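Ticket 43: Mug tree leans when loaded, rocks on the table
Product: Hositz wooden mug tree, four arms
Status: Solved
Opened in: November

Reported problem

Hi! First off, I love this mug tree. It came out of the box looking lovely and I had it together in no time. But as soon as I put mugs on it, the post leans to one side and the whole thing rocks whenever I take a cup off. It did fine with one mug. With two it started to tip, and with 3 it went over (everything survived, thank goodness - I caught the big one). I've pushed the post down as hard as I can and it still has a wiggle. The table is level, I checked it with my phone. Is there a part missing, or did I do something wrong? I'd really like to keep it, because it fits my coffee corner perfectly.

First reply, 9:15 a.m.

Thanks for writing in, and nice catch with the big mug! Nothing sounds missing so far. The tree has one base board, one post and four arms, plus a single screw that goes up through the bottom of the base into the post. Could you let us know two things: does the post turn if you twist it by hand, and what does your heaviest mug weigh? A kitchen scale is fine for that.

Customer update, 11:40 a.m.

Yes, it turns! Only a little, but it turns. And my heaviest mug is 400 grams, which surprised me. It's one of those thick stoneware ones from the Kiều pottery stall and I had no idea it was such a brick. The others are ordinary mugs and much lighter.

Second reply, 1:20 p.m.

Great, that tells us a lot. A post that turns means the screw underneath isn't all the way in, and pushing from above won't help with that. Please take all the mugs off and lay something down to protect the table before you start. We like a big sheet of plain paper, as the wood is pale and picks up marks from a dirty worktop very easily.

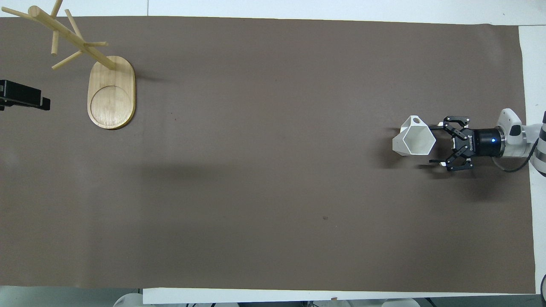
Vy Vi
Product Care, Plaltside Support Desk

With the tree bare and on paper like this, have a look at how the post meets the base. It's fitted toward one end of the long board, and the shallow ring is down at the other half. Now do the following:

1. Lay the tree on its side and find the screw head under the base.
2. Back the screw out by 2 full turns. Blow away any wood dust around the hole.
3. Hold the post firmly against the base and drive the screw back in by hand. No power driver, please! It goes in too fast and can strip the hole.
4. Stand it up and try to twist the post. It should feel solid.
5. Check each arm while you're there. Push it in with a small twist until it stops.

Then load it again, starting with the heaviest mug. Hang that one on an arm that reaches over the long part of the base, so the weight sits above the board and doesn't pull out past it. Lighter cups can go on the arms that stick out the other way. When you take mugs off, leave the heavy one for last.

If there's still some rocking after all that, look at the underside of the base. A crumb or a splinter is enough to do it.

Customer update, 4:05 p.m.

It worked!! The screw had gone in crooked, I could see it as soon as I turned the thing over. I took it out completely, started it again nice and straight, and now the post doesn't budge. I put the Kiều mug on first, over the long end, and then the rest. I've been bumping the table with my hip all afternoon to test it, and everything stays put.

One more question - can I oil the wood? It looks a bit dry to me compared with my cutting board.

Third reply, 4:30 p.m.

So happy to hear it! Taking the screw right out was a smart move, and I'm going to add that to our notes for crooked screws. Yes, you can oil it. Use a food-safe oil, put a very thin coat on with a soft cloth, and wipe off whatever hasn't soaked in. Let it dry overnight before any mugs go back. Go easy near the holes where the arms sit. If you'd like the wood to stay as light as it is now, try the oil on the underside of the base first, as it does deepen the color a bit.

Enjoy the coffee corner! I'm closing this one, but a reply will open it again.

Vy

Related tickets
Canen dish rack: feet slide on a smooth counter
Hositz mug tree: one arm keeps working loose
Hositz paper towel stand: post won't sit straight
Removing coffee rings from pale wood

Contact Plaltside Support | © Plaltside | Back to top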